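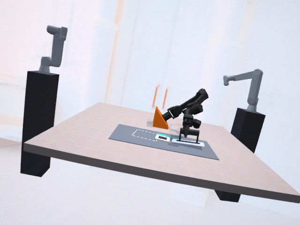 Can we put in for one arm now and add the other two next year, or does the whole station have to be bought together? Trondden asked this on the planning call, and it comes up with almost every new site, so the FAQ starts with it.

Buying an arm station: frequently asked questions
4 min read

Can the arms be bought separately?
Yes. Most Flamley stations start with the arm on the table. Arms on pedestals can follow in a later budget year. Order all the pedestals with the first arm, though. They are set to the table height, and a second delivery costs almost as much as the first.

What does a small pilot cost to run?
Plan on 26 hours of setup labor for the first task and 16 for each one after that. These are staff hours and do not show up on the equipment quote. Put them on their own line.

Should we pay for simulation before we buy?
We recommend it. The planning package from Fevis is $3,303 per layout and includes two rounds of changes. Moving a pedestal in the model is free during those rounds. Moving one on your floor means new anchors and a new reach check.

How big a table do we need?
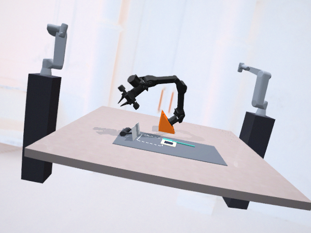 Table size depends on reach and on what you have to set down between steps. Start with the work area and add room for parts waiting their turn. In our layout the mat takes up only part of the tabletop, and the dashed outline on it is smaller again, with an upright panel at one end and the card-like piece at the other. Buyers often measure the marked area and order a table to match, then find there is no place for the arm's base. Draw the base and the parts on your plan before you ask for a price.

Do we need a special gripper for each part?
Usually not at first. Quote the standard two-finger gripper and hold back money for one custom set of fingers. Thin parts that lie flat are the ones most likely to need it. Send us samples before you commit.

What is missing from the quote?
Freight, floor anchors, electrical work and guarding. Van Rooij quotes guarding separately and will need your floor plan. Freight on our last full station came to $654, with liftgate service.

How long does delivery take?
Arms ship from stock. Tables and pedestals are made to order and set the schedule. If your budget year closes in September, have the table drawing approved by June.

Can we lease?
Arms and controllers, yes. Tables, mats and fixtures are purchase only.

Who pays if the layout changes after approval?
You do, once the drawing is signed. Changes before that are covered by the planning package.

Shares: 16 | Comments: 2

Contact Flamley Sales | Copyright Flamley | Back to top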